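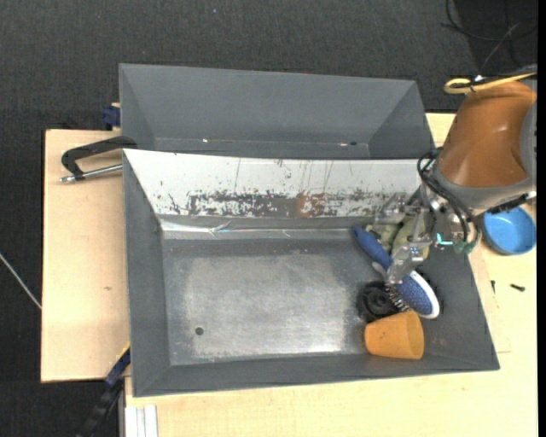 Unit 2: Looking after the bin-picking cell

Handout for the lab section, August 2026. Read it before you come in. You will be asked to do these things with your hands, and the handout will not be there to help you.

What you are maintaining

A bin cell is an arm, a gripper, one or more bins and a table. Students spend all their affection on the arm. The arm is fine. In the June run we logged 164 stoppages on the Driltstead cell, and the arm was at fault in 2 of them. The rest came from bins that had crept, cables that had snagged, and people who had put things back where they felt they belonged.

So this unit is mostly about clamps.

Bins and clamps

Both gray bins sit on the wooden tabletop and are held with clamps. Wood gives a little under a clamp, then gives a little more next week. Check every clamp at the start of a session: hand tight, then a quarter turn. If you need a wrench you have gone past the point of holding the bin and begun making furniture.

The C-clamp on the left, where the two bins meet, is the one that matters most. Loosen it and you have moved both bins, whatever you meant to do. If you do loosen it, write that in the log and redo the corner check below. "I only nudged it" is not a log entry, though we have several.

Corner check

1. Clear the bin. All of it.
2. Jog the arm at low speed to each of the four taught corners, fingers closed.
3. Stop 10 mm above the floor of the bin and compare with the gauge block.
4. If one corner is off, look for grit under the bin. If all four are off by the same amount, somebody changed the tool offset and went to lunch.
5. Do not reteach a single corner to make the number look better. The other three will remember.

Wear in the bin

The white sloped panel along the back of the front bin is worn and chipped along its lower part, with gray and rust-brown showing between the flakes. Leave it alone. A previous class touched it up very nicely in gloss, and the vision software spent a week picking up its own reflection. The same goes for the light patch in the middle of the bin floor. Glare is handled in the exposure settings, by staff, with sighing.

What you should do is run a gloved finger along the lower edge of the panel and take out any flake that has come free. A flake in a finger joint feels exactly like a failing motor and costs a good deal less to fix.

Gripper

The Dekiter gripper is all brackets, plates and links, and every link has a pin. Every 600 cycles:

- power down and lock out
- wipe the fingertips with a dry cloth (solvent lifts the coating, please stop)
- wiggle each finger sideways; a click means a loose pin
- look at the connectors at the wrist and press each one home
- one drop of oil per joint. One.

Cables

The black cables loop down beside the wrist, and the yellow one makes its own loop higher up. They need that slack. Every year someone tidy arrives with a bag of zip ties and makes the whole thing look wonderful until the wrist turns. Before a run, take the wrist slowly through its full range and watch the loops. Nothing should pull straight and nothing should reach the bin.

Test objects

The Jivine set is deliberately awkward. The hairbrush is there for its bristles and its long handle, and the orange cup because it rolls. Objects that end up huddled at one end of the bin are a normal start condition. Do not spread them out to be kind. If the arm can't pick from a heap against the wall, we would like to know.

Loose hardware

Anything small on the table that resembles a screw gets treated as a screw that used to be in something. Find out what before you power up. The Karamanlidis notes, chapter 2, have the fastener chart.

For next time

Bring a completed corner check sheet with your own numbers on it. Last term two groups turned in identical readings, down to the same smudge.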